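Pantry jars, beans and small stuff: quick tips

Posted 7 January 2019 in Kitchen Tips

Short one this week, the kitchen is half torn up and I have 3 shelves of dry goods sitting on the guest bed. So, jars. Decanting. Everything small that rolls.

First thing. Quit pouring from the bag straight into the jar. Beans especially. The bag gets a corner snipped, the snip tears, and you are on your knees with a flashlight looking under the stove. Lentils are worse. Mustard seed, forget it.

What you want is a tray with sides. Baking tray, roasting tin, the lid of a big cookie tin, whatever is clean and has an edge. Pour into that. Pick over, then fill the jar from the tray.
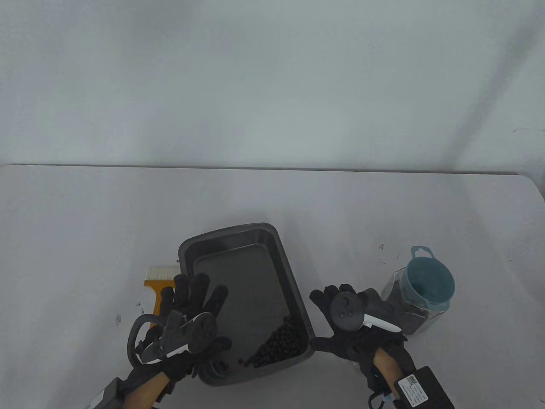
Sorting goes faster when you work from one end. Put everything down one side, pull a few across at a time, look, push the good ones on. Stones, splits, shriveled ones, bits of stalk go in a saucer. With black beans in a dark gray metal tray the stones don't jump out at you the way they would on white, so go slow or switch to something pale. Tip the tray a little and they all slide to the corner, and from the corner they are easy to scoop. Don't wash beans before they go in the jar. I did that once with a whole bag of chickpeas and let's just say compost.

Brushes. Keep one for dry food only and write FOOD on the handle. A cheap paint brush is fine if it has never met paint. Pastry brush is fine too but the silicone ones push things around without picking up dust, so get bristles. Mine hangs on a nail by the pantry door. Wash in hot soapy water, shake, hang head down, do not put it back in the drawer damp.

Use it for
- crumbs and bean skins in the tray corners
- flour along the shelf edge
- the groove of a jar lid
- spice dust on the scale (the scale!! everyone forgets the scale)

Kagiso Zulu wrote in asking if a dustpan brush will do. If it's new, sure. If it has been on the floor, no.

Gloves if your hands are damp or you've been chopping chilies. Otherwise skip them. If you do wear them, get the size that fits tight at the fingertips or you'll be chasing one bean for a week. 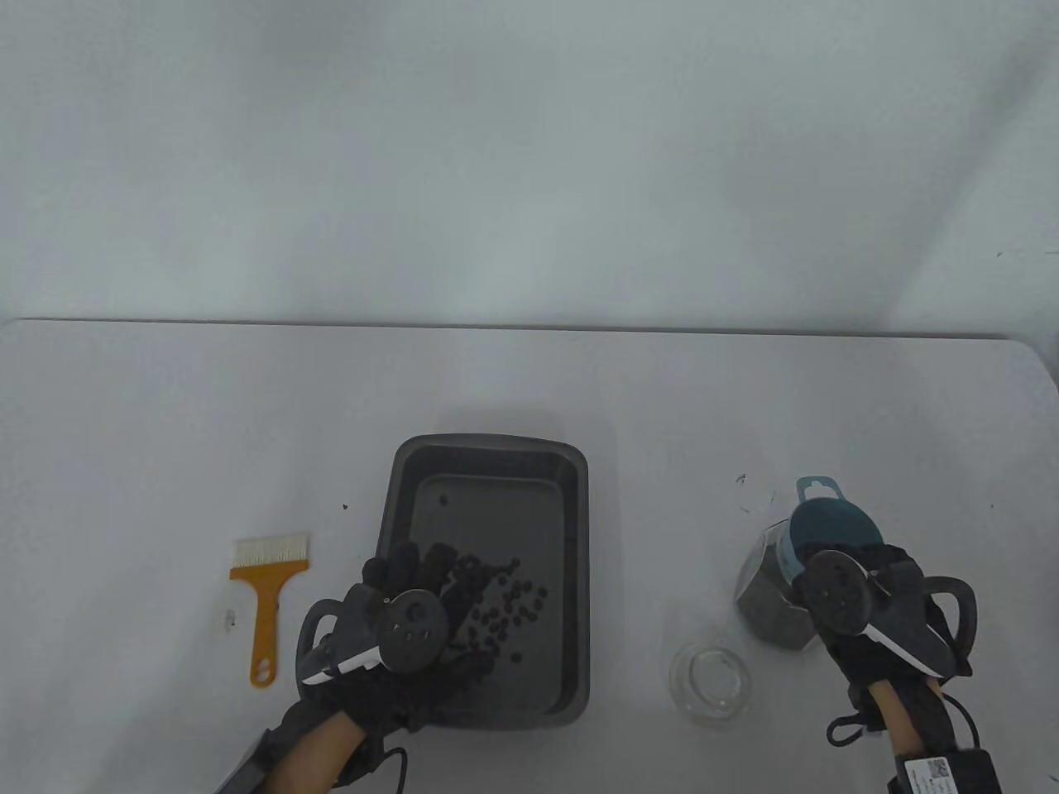 Tray in the middle, brush on one side, jar on the other.

Which way round depends on your hand. I sweep with my left and hold the jar with my right, my sister does the reverse and we can't work at the same table. Try both. Tilt the jar toward the tray and bring the beans to it, don't lift handfuls up and drop them from above, they bounce. A wide jar mouth helps. If all you have is narrow ones, make a paper cone, tape it, snip the end bigger than you think.

Tap the jar on a folded dish towel when it's half full. Settles everything. Then fill up, leave a finger of space at the top.

Labels. Masking tape and a marker. I had the fancy Vustel stickers one year and they peeled off in the first wash, took me an afternoon to get the gum off the rest. Cooking oil and baking soda rubbed in with a thumb, for anyone with the same problem. Write what it is and the month you filled it. January beans go behind the December ones. Old in front, always.

Lids now, I get more mail on lids than anythng else.

Screw lids: dry the thread before closing. One wet thread and you get that sour smell.

Clip lids: change the rubber when it goes shiny or cracks. Dogar sells them in packs of 18, which is too many, split a pack with a neighbor.

Glass lids that just drop in: pretty, not airtight. Okay for things you use up quick. Candy, tea bags, sugar cubes. Wipe the part that sits inside the neck and wipe the inside of the neck too. Any grit in there and it grinds.
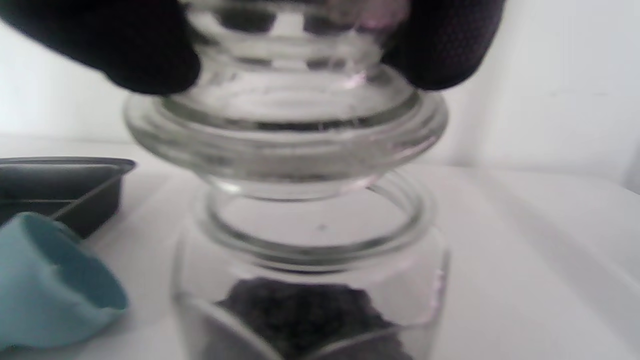 And lower it straight down. Slowly. If you let it drop the last half inch you will chip the rim sooner or later, and a chipped rim means the jar is done for food. Put pencils in it. If the lid sticks, warm cloth round the neck for a minute and twist gently, no knives. Tanveer Mengal swears by a strip of baking parchment around the plug, tried it, looks a bit silly but it does stop the rattle.

Cleaning old jars. Rinse, fill with warm water, spoon of baking soda, overnight. Cloudy ones get white vinegar and a handful of dry rice, swirl, rinse twice. Then upside down on a rack til bone dry. Not nearly dry. I give mine 2 days now before anything goes in.

Last thing, the table. Wipe it before you start and again after. Beans that hit a clean table can go back in the tray, beans that hit the floor can't, that's the rule in this house. Little dark specks you missed will end up in the next jar, so a damp cloth, then a dry one.

Next time: the shelves themselfs, if the Rudel brackets ever get here.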